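Lost Property Clear-Out — Gallery

January again, so the lost property cupboard gets emptied. All six shelves of it this time, plus the crate under the stairs that we all pretend is not there. Quick page this, written in between other jobs, so forgive the state of it. Captions are short. If you spot something of yours, email the front desk with the shelf number and a detail only the owner would know (a scratch, a name inside, what's in the pocket). Will reply when I can, mornings mostly.

Sixty-nine items logged. More came in while I was logging. Always the way.

How it works, for new people. Things handed in go on a shelf, get a paper tag, sit there till the January clear-out. After that they go up here for a month. Anything left goes to the charity shop on the corner, apart from keys and bank cards, which go elsewhere and never get shown on this page. Please dont ask us to hold things longer. We've tried it and the cupboard door stopped shutting.

Shelf one — umbrellas. Mostly black, mostly folding, mostly missing one rib. Two with proper wooden handles, which somebody must be cross about. Say which handle is yours and what it looks like at the tip.

Shelf two — gloves and scarves. Pairs first, singles in the bag at the back. Singles go in the bin in the end, sorry, so if you're going about with one warm hand then now is the time. One very long scarf, hand knitted, smells of woodsmoke. Somebody's gran made that. Come and get it.

Shelf three — glasses, and by far the busiest shelf. Reading pairs, sunglasses, a couple of swimming goggles that got in by mistake.

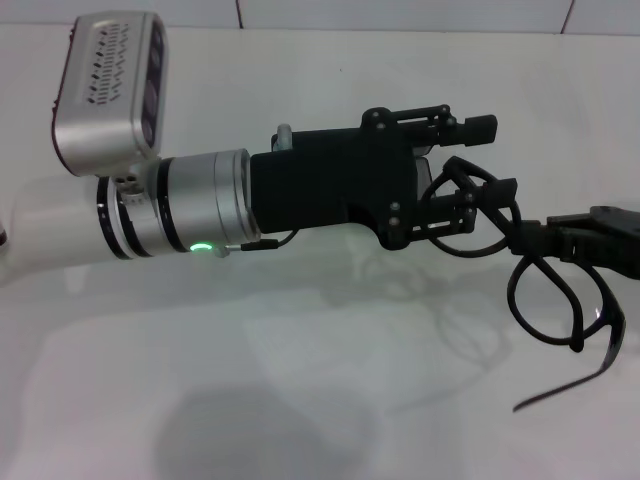 Glasses are the ones people give up on too quickly. They assume they sat on them or left them on the train, buy another pair, and the first lot spends a year in with us. A decent pair can cost you 400 pounds once the lenses are in! So please do ask, even if you lost them ages ago. Bring your prescription if you have it, or just come and try them on, it's normally obvious within a second or two. Cases are kept seperately, as they turn up on their own more often than not. Two of them say Plarkau inside the lid, one hard, one soft.

Shelf four — bottles and lunch boxes. Bottles all rinsed, some more than once. The big blue one with the stickers has been in three clear-outs now and this is its last. Lunch boxes were opened outdoors, by Habibur Munshi, who has our thanks and a new pair of rubber gloves. Lids without boxes are in the carrier bag. Boxes without lids, same bag. Have a rummage, some of them may well be married up.

Shelf five — books and paper. A Tenow desk diary, filled in as far as spring and then blank. Library books have gone back to the library. One notebook of what looks like a novel, nearly 1,000 words on the first few pages and a lot of crossing out after that. Have only read enough to look for a name. No name. Would quite like to know how it ends.

Shelf six — chargers, leads, odds and ends. Bring the thing it plugs into and we'll see if it fits. Also a Salminen torch, working, and a Clorex travel clock that went off at ten to five every afternoon until I found the battery.

Crate under the stairs — coats too big for the hooks, one wellington, a child's rucksack with a bus drawn on the pocket in felt tip. The rucksack I'd really like to see go home. Ring if you know whose it is, don't wait for email.

Collecting — front desk, any time up to half past four. You sign the book, I cross out the tag number, done. If you're picking up for somebody else bring a note from them, a text on your phone is fine. No parcels posted out I'm afraid, we did it one year and the stamps came to more than the gloves were worth.

More captions to come for the late arrivals once they've got tags on. Jewellery isn't listed, ask at the desk and describe it. Shelf numbers stay the same all month so no need to check back for those.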